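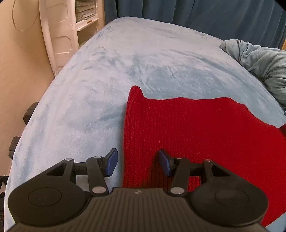 About Cloruvus

Cloruvus teaches spoken presentation to adults who have to speak as part of their work. Most of our students are engineers, lab staff, surveyors, accountants and public employees who report to boards, inspectors or the general public. We are based in Parbridge, with a second teaching site at Prandwood. The school is privately owned and has no affiliation with any speaking club, though many of our students also belong to one.

Courses are taught in person. A small part of the reading is done online before the first session. We do not offer a fully remote course, for reasons set out under Rooms and Equipment.

What we teach

The core course runs for nine weeks, with one evening session per week. Each session lasts from 6:30 to 9:00, including a short break. A group has six students and one instructor. The size is fixed. With six speakers, each person can give one full talk and one short unprepared answer in every session and still receive a spoken review. Larger groups were tried in the early years and the unprepared answers were the first thing to be dropped when time ran short.

The first two weeks cover structure. Students bring a document they have already written for work, usually a report or a memo, and cut it down to a talk. Weeks three and four deal with pace, pauses and volume. Week five is given over to slides, charts and handouts, and students who never use slides at work may use that week to practice speaking from notes. Weeks six and seven cover questions from the floor, including hostile questions and questions the speaker cannot answer. Week eight is a full rehearsal. Week nine is the assessed talk.

We also run three shorter courses:

Chairing a meeting. Two sessions. Covers agendas, speaking order, motions, time limits and how to close an item that has gone on too long.

Giving testimony. Three sessions. Intended for people who speak at zoning hearings, licensing boards and similar bodies. Students work from a sample hearing packet and speak against a hard time limit.

Evaluating a speaker. Two sessions. Open to anyone who has finished the core course, and to managers who review other people's presentations. Students score recorded talks, compare their scores, and then score a live one.

The Kvam sheet

All talks at Cloruvus are scored on the Kvam sheet, a single-page form developed at the school and revised several times since. It is named after the first printed version, which was filed under that heading and kept it.

The sheet has four sections: content, order, delivery and timing. Each section contains a set of statements that the evaluator marks as met, partly met or not met. The statements are written so that two evaluators sitting in different parts of the room should be able to agree. "The speaker stated the main point before the end of the first minute" is on the sheet. "The speaker was engaging" was on an early version and was removed, as evaluators could not agree on it and students did not know what to do with the result.

Timing is recorded in seconds by a second person, who does nothing else during the talk. The timekeeper notes the start, the end, and the point at which each main section began. A talk that runs within its limit but spends most of its time on the introduction will show up clearly in these notes.

Filler words are counted in weeks three and eight only. Counting them every week made some speakers slow down so much that their talks became hard to follow. The count is given to the speaker in writing and is not read aloud.

To date, 3,784 sheets have been completed and kept. Names are removed before a sheet goes into the archive. We use the archive to check whether a statement still separates stronger talks from weaker ones. If nearly every talk meets a statement, it is rewritten or taken off. The current sheet was last changed in February, when two statements about eye contact were combined into one.

Copies of the sheet are given to students at the first session. Students know what is being marked before they give their first talk. Employers who send staff to us may ask for a blank copy and may use it internally without charge, provided the name and revision letter stay on the form.

Rooms and equipment

The Parbridge site has two teaching rooms. The larger one is laid out like a boardroom, with a long table and a screen at one end. The smaller one has rows of chairs and a lectern. Core groups change rooms halfway through the course. A talk that works well across a table often needs to be louder and slower from a lectern, and students should find this out before the assessed talk.

The Prandwood site is a single hall with a low stage. It is used for week eight rehearsals and for the testimony course. The hall has a fair amount of echo. We have left it that way, as most of the public rooms our students speak in have the same problem.

Microphones are available at both sites. Students are shown how to use a fixed microphone, a handheld one and a clip-on. We ask everyone to give at least one talk without any of them.

Talks are recorded from the back of the room with a fixed camera. The recording is given to the speaker and deleted from our system at the end of the course, unless the speaker signs a release allowing it to be used in the evaluation course. Declining has no effect on anything else.

Remote teaching was tried for one season. Pace and structure could be taught that way without much loss. Volume, posture and the handling of questions could not be scored reliably, and the statements that depend on them had to be left blank. We went back to in-person sessions and have stayed with them.

Instructors

Instructors come from working backgrounds in which speaking is a regular duty. Past and present instructors have worked in courts, safety training, broadcasting and local government. All of them have completed the core course as students, whatever their earlier experience, and have been scored on the same sheet.

Before teaching alone, an instructor sits in on one complete course and co-teaches a second. During the co-taught course, both instructors score every talk separately. Their sheets are compared after each session. An instructor whose marks differ widely from the other's repeats the stage. The same comparison is made once a year for everyone on the teaching staff.

Instructors give their spoken review in a set order: what the speaker said the talk was for, what the listeners understood it to be for, and one thing to change before the next talk. Only one change is given per session — the rest is on the sheet.

History

Cloruvus started as an in-house class at a testing laboratory in Parbridge. The laboratory had trouble with client briefings that ran long and left out the result. A short evening class was set up for the staff who gave them. Other firms in the same building asked to join, and within two years most of the places were going to people from outside. The class was then separated from the laboratory and took its present name.

The Prandwood hall was added when the testimony course began. Before that, the course was taught in the smaller Parbridge room, where it was difficult to put any real distance between the speaker and the panel.

There are now 138 places a year on the core course, divided into 23 groups. We have no plans to raise the number. It is set by how many evening sessions the current instructors can cover while still meeting the comparison requirement described earlier.

Who the courses suit

No experience is needed for the core course. Students who have spoken in public for years are placed in the same groups as those who have not. We have compared mixed groups with sorted ones, and found that mixed groups ask better questions from the floor.

We are not a suitable school for acting, singing, competitive debate or wedding speeches. We do not treat speech disorders. People who stammer are welcome on all courses, and the statements on fluency can be set aside on request before the first session. The timing rules can be adjusted as well. Requests go to the office and do not need a doctor's note.

Students who speak English as a second language should be able to follow a work meeting without help. Accent is not scored.

Enrollment and results

Places are offered in the order in which complete forms are received. Employers may reserve up to two places in any one group. We do not run closed groups for a single employer on the core course, as students tend to hold back in front of their managers, but the chairing course can be taught on an employer's own premises within driving distance of Parbridge.

A student who misses one session can make it up with another group. A student who misses two may continue but cannot give the assessed talk, and may return for it in a later course at no extra cost.

The result of the assessed talk is given as a completed sheet. There is no pass mark and no grade. Students receive a letter stating the sessions attended and the length of the assessed talk. The sheet itself is sent to the student only. If an employer has paid for the place, the employer receives the letter, and the student decides whether to share the sheet.

Visitors may watch a week eight rehearsal at Prandwood by arrangement with the office. Please arrive before the first speaker begins. The doors stay closed during talks.

Contact the Cloruvus office, Parbridge | © Cloruvus. All rights reserved. | Back to top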